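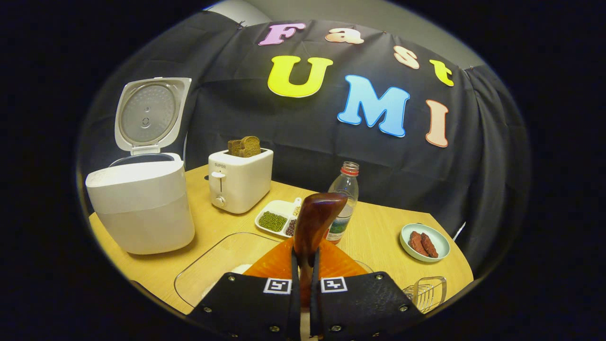

Slide 11. Hand-held gripper with spatula over the glass dish; rice cooker, toaster and bean tray behind.

Speaker: Myfanwy Yorath
Session: Teaching by Hand and Teaching at a Distance

Leave the slide up while the audience settles. Allow 90 seconds.

The previous section dealt with remote control, in which the operator sits at a console and drives the arm. This section turns to demonstration by hand. The operator holds the gripper directly and carries out the task at the table, and the recorded motion is later used to train the arm.

Draw attention to the square markers on the two fingers. They allow the opening of the gripper to be measured from the video. Point also to the spatula. A wide, flat head pressed into a dish is difficult to teach by remote control, as the operator at the console feels very little of the contact.

Introduce the Drurnley kitchen study. The team collected 192 demonstrations by hand over 2 weeks in October. State clearly that these were gathered by trained staff, and that results with first-time operators will be covered by the Nogueira group after the break.

Acknowledge the limits of the method. A person's wrist can reach positions that the arm cannot, and such recordings must be removed before training.

[Pause for questions on markers only. Hold questions on cost.]

Next slide: the Vemari console, side view.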